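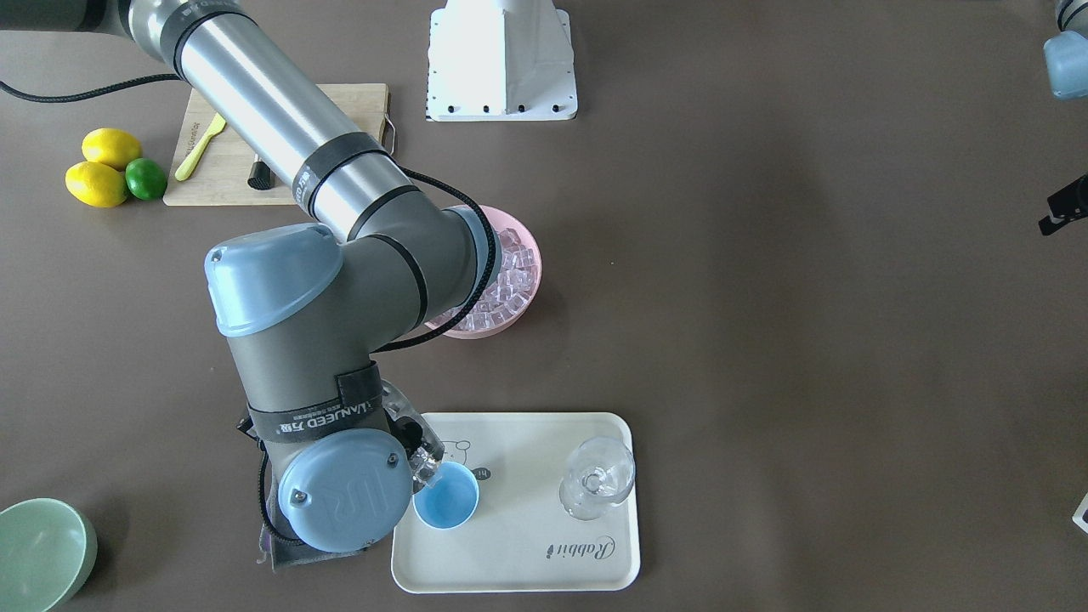
According to Henrike Grube, pale blue is less a color than a range of colors, and any attempt to fix it to a single paint chip leaves out most of what people mean by the word. Sebastião Aguiar disagreed, and argued that the name is only useful if it has a lower and an upper limit.

Pale blue, also called light blue, is a group of blue tints with a large share of white. It lies between white and mid blue, and shades into gray on one side and into green on the other. Many languages treat it as a kind of blue. Others, including Russian and Italian, have a separate everyday word for it.

Names and standards

Commercial names for pale blue vary widely and often refer to sky, ice or eggs. The Nolte color book, a reference work for house painters, lists 3,592 colors, of which 400 are classed as blue. It places the start of pale blue at the point where a sample looks closer to white than to full blue in north light. The later Kolleo system dropped this rule and used measured lightness instead – a change that moved several old favorites into the mid blues.
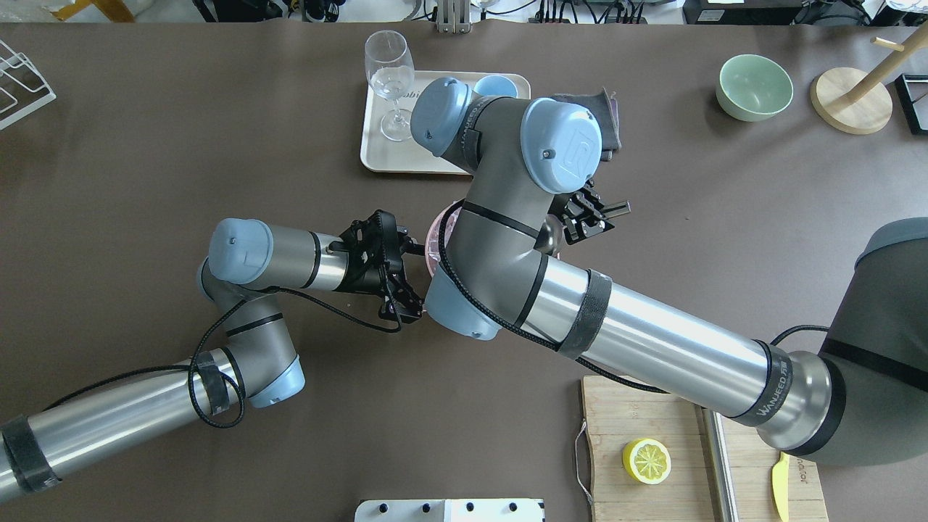
Contrast has a strong effect on how pale blue is seen. Next to a bright white it can look dull, and next to yellow or orange it looks stronger and slightly colder. Against a dark brown tabletop, pale blue joint caps stand out clearly, while the silver and gray parts beside them are closer to the blue in character. Painters have long mixed a little brown into the surroundings of a pale blue area for the same effect.

Use in buildings

In the town of Jalano, pale blue limewash was the usual finish for porch ceilings and inner courtyards. The wash was sold under the name Ekine and was made by adding blue pigment to slaked lime. It dried much lighter than it looked in the bucket, and 2 coats were normal.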